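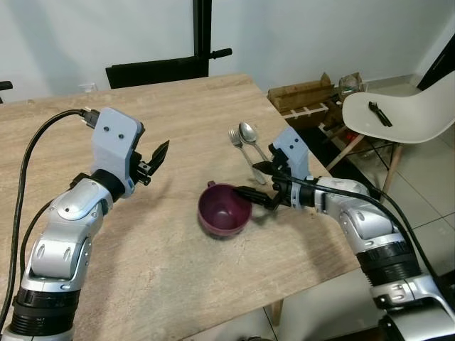 Gelholm Shared Kitchen
Minutes of the tableware meeting, 8/17/18

Present: kitchen group, lunch group, and two guests from the Sokow building.

1. Last minutes
Approved with one fix. The spoon order was 157, not 175.

2. Lunch numbers
The February lunch served 221 people, our best ever! Everyone agreed the new tables made a big difference. The light wood-grain tops look great and wipe down fast. More of the same if the budget allows.

3. Place settings
This took up most of the evening, and happily so. We tried the fork and spoon side by side in the middle, with the dark maroon piece close to the handles. The color got a lot of love. It really stands out on a pale table, and the silver looks good next to it.
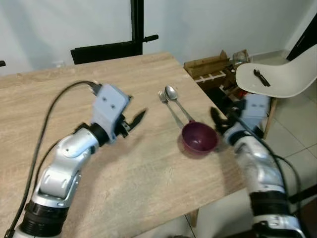 The Sokow guests liked the fork on the left and the spoon on the right, heads toward the far side of the table. Agreed, we'll go with that for all sit-down lunches. Napkins were brought up and put off, as we still can't settle on paper or cloth.

4. Plastic or china
Plastic stays for everyday use. Gidell has offered us 53 more pieces in the plum shade, which is wonderful news. China comes out for the Nambiar dinner only. Lunch group to answer Gidell this week.

5. Storage
Forks and spoons go back in separate trays, please, handles toward you. The deep drawer by the sink still sticks. Kitchen group will try candle wax on the runners before we pay for a repair.

6. Other business
A request for soup spoons was met with real excitement. Lunch group will get prices. Somebody left a pie dish in the lower cabinet, blue rim, no name on it. It's on the shelf by the door.

Next meeting: same room, after the Nambiar dinner. Bring your menu ideas!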